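March, Claketti rehearsal room, notes from the evening run

1. Set list
Stoltance play two 40-minute sets, horns only in the second. Moved the slow number to fourth. It dragged as an opener.

2. Monitors
Left wedge fed back at nearly 15 minutes in, same as on the Fiadzo date. Cut the low mids and it held. Swap the cable before load-in anyway.

3. Dressing room
White towel in the red wire basket. Water and tea go on the side table.
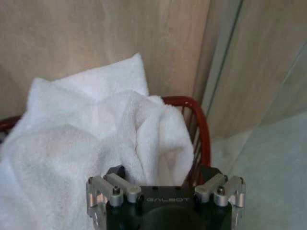

4. Still to do
Ask Dislow for the stage plot with the new keyboard position. Print 2 copies, one for front of house. Doors at 7 pm.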